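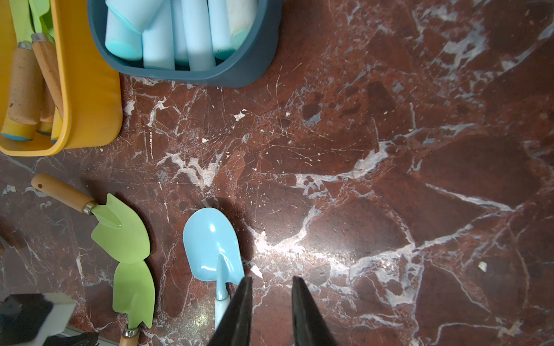

4. Containers, Surfaces and the Pull of "Like with Like"

21 February 2021
Wiroj Mahawong and Nhung Tiêu

We now come to the part of the study that gave us the most pleasure to work on, and the part that surprised us most. Section 3 described what people put away and how long they took over it. In this section we look at where things went, and at what the containers and the surface underneath them had to do with it. Garden hand tools are a wonderful subject for this kind of work. They are small enough to be sorted at a table, they come in odd shapes, and almost everyone who owns a few has a firm opinion on where they belong!

Figure 3. Open containers on a polished marble surface. Hand tools with wooden handles are kept in the yellow container and pale blue cylinders in the teal-blue one. Further tools lie on the stone.

4.1 Open containers and what they ask of people

All of the sorting sessions used open containers with no lids, labels or dividers. We had tried lidded boxes in the pilot work in October and dropped them quickly. With a lid on, people treated the box as a place for things they would not need soon, and the whole activity turned into long-term storage. An open tub asks for much less. You can drop a trowel in, change your mind, pull it out again and carry on talking.

Figure 3 shows the sort of arrangement that came up over and over in our material. The yellow container holds hand tools with their wooden handles low and their lime-green blades reaching up toward the rim and past it. Beside it, the darker container is packed with cylinders of one kind and one color family. It is a simple pairing, and we think it shows very nicely the two main ways in which people filled an open tub. One of them we call a mixed fill, where the members go together by use but differ in shape, handle and finish. The other is a uniform fill, where the members look so alike that the set explains itself.

The yellow container leans toward the first kind. Even the two most prominent handles differ, one a light beige wood with a speckled, almost cork-like look and the other a warmer orange tone, and there are light blue ends down near the bottom of the container as well. A person who has never gardened might well hesitate over what makes this a group. A gardener does not hesitate at all. The teal-blue container is at the other extreme. Nobody has to know what the pale blue cylinders are for in order to put another one in the right place.

This difference turned out to matter a great deal for how easily a second person could carry on somebody else's tidying. Across the 147 sessions, 70 were handed over partway to a new sorter who had not seen the beginning. We expected the new sorters to struggle with all of the tubs equally. They did not. Uniform fills were picked up at once and with real confidence, often without a word. Mixed fills led to questions, and the questions were lovely to listen to. "Is this the digging one or the wooden one?" asked a sorter in Plendgate, holding a small fork over a tub, and in a single sentence she had named the two rules that were competing in front of her.

4.2 Does color lead or follow?

A natural thought is that people match the thing to the tub by color. Đàm's early notes on kitchen drawers, which set us off on this project in the first place, argued that color is the first rule people reach for and the first they abandon. Our garden material supports the second half of that claim more strongly than the first.

Look again at the two containers. The teal-blue one with its pale blue contents could pass for a color match. The yellow one is no such thing: its blades are lime green, its ferrules silver and its handles wood. If color were the leading rule we would expect to find both tubs obeying it, or at the very least we would expect the yellow one to attract something yellow. What we find in session after session is that color works beautifully as a memory aid once a choice has been made. Sorters spoke of "the yellow one" and "the blue one" from the first minute to the last. They rarely gave color as the reason for putting a tool in one or the other.

We would not want to push this too far. A single arrangement cannot tell us what its sorter had in mind, and the two rules can point the same way. A set of pale blue cylinders in a blue tub may be there by color, by shape, or by plain convenience, and the finished tub looks the same in each case. For that reason we rely on what sorters said aloud as they worked, and use the finished arrangements to check it.

4.3 Handles up or blades up

Here we have a small debate that our sorters took up with great energy. Long, thin tools in an upright tub can go in with the handle up or the blade up. Handle up is easy on the hand. Blade up lets you see which tool is which. In Figure 3 the blades are up and the wooden handles stand or lean below them, so that the lime green is the first thing to clear the rim.

Sorters at the Bramamar allotments were nearly all for blades up, and they gave a reason we had not thought of. Several of their tools had handles that were very much alike, so a tub full of handles told them nothing. Sorters who worked at home more often chose handles up, and many of them mentioned children or grandchildren. Both groups were pleased with their choice and rather puzzled by the other. A lean crept in either way. Short tools in a wide tub will not stand straight unless there are enough of them to prop each other up, and a half-filled tub always ends with something lying across a corner. The tightly packed tub has no such trouble, or much less of it, as each cylinder has neighbors to rest against.

4.4 The surface underneath

We very nearly left the surface out of the study, and we are so glad we did not. Sorting is usually described as a matter of things and containers, but a good part of the work is done on whatever lies between them. Tools are set down there before they are placed, lined up, compared, turned over and passed back. In our notes we call this space the waiting ground.

Polished marble makes a striking waiting ground. The stone in Figure 3 is a deep red-brown, broken up by white and pale grey veins that branch in every direction, with darker maroon blotches between them. The polish throws back light strongly in one area, where the color is almost lost. There are fine scratches too, and a few small white flecks and chips. All of this makes for a busy background. Large, plain, brightly colored objects stand out against it with no trouble, and a yellow tub on oxblood stone can be found from across a room. Small pale objects are a different matter, and the veins can draw the eye away from them.

We compared sessions on patterned stone with sessions on the plain Starkum mats that we had bought for the study. Sorters on the plain mats spread their tools widely and left them where they fell. Sorters on patterned stone kept their tools closer together and tended to lay them in rows. When we asked them about it afterward, most said that they simply liked to know where everything was. Noise played a part as well. A steel ferrule set down on stone makes a sharp click, and people soon learned to lower their tools gently. One man apologized to the table.

4.5 When is it finished?

Sessions had a limit of 25 minutes, which most sorters did not need. We asked them to stop when they felt that the job was done, and gave no further guidance. Some stopped only when the waiting ground was bare. Others were perfectly happy to leave a few tools out, and described them as "the ones I'm using" even though no gardening was planned. We came to see these leftover tools as a third group with a rule of its own, as real as the groups in the tubs, and we have coded them that way in the tables that follow.

This has a practical side for anyone who designs storage. A tub that is too small pushes tools back out onto the surface, but a generous tub does not pull them all in. People seem to want a few things within reach, in plain sight, on the stone or the mat or the potting bench. Section 5 takes up the question of how long those tools stay out and which of them are put away first.

Contact: Wiroj Mahawong, Plendgate Household Studies | © 2021 the authors | Back to top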